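# Action chunking

Action chunking is a way of writing robot control software where the policy (the learned bit that decides what to do) predicts a whole run of future moves at once instead of one tiny move at a time. I'll try to keep this entry friendly, partly because I had to learn it the hard way myself!

## The basic idea

A plain policy looks at the cameras, picks one joint target, looks again, picks another. Every little mistake nudges the arm somewhere it never saw in training, and the next guess gets a bit worse. With chunking, one look gives you a short plan. In the Hutby code, the one I know best, a chunk is 144 steps long, and the arm plays the first 20 before asking for a new one. Small objects are where you notice the difference most, and toy vegetables are a favorite of mine for that.
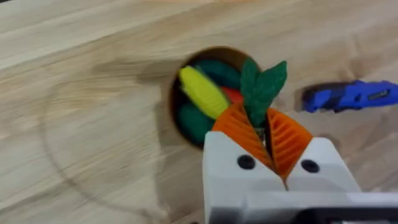
The first 20 steps are the ones I'd trust. Further out the predictions get mushy, especially near contact, when a finger touches something and everything shifts a little. Umesh Nigam, who wrote most of the Hutby scheduler, likes to keep the leftover steps around and blend them into the next chunk, with older guesses counting less. That's usually called temporal ensembling, and it does smooth out the jerk you get at the seams — at the price of slower reactions.

## Two arms, one chunk

With two arms you have to decide whether they share a plan. Skiloro gives each arm its own policy and lets a small planner sort out who goes first. Hutby puts both arms into the same chunk, so they get planned together even when only one has anything to do. I prefer the shared version (fewer moving parts in the code, and handoffs come out nicer), but Tanveer Mirani has argued the other side with me plenty of times, and for jobs that split cleanly down the middle I think she has a point.

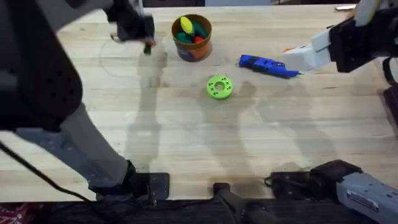
Timing is the other headache. The network takes a while to think, so by the time a new chunk arrives its opening steps are already stale. Hutby throws away the first 8 and starts from there. You can also run prediction in the background while the old chunk is still playing, which is what I'd do on any new setup.

## Tuning

Start short and go longer. If the arm dithers, use more of each chunk; if it plows on after a missed grasp, use less. Change one setting per session and log the camera timestamps alongside the commands. I lost most of a September to a camera that lagged by 2 frames, and no amount of blending was ever going to fix that.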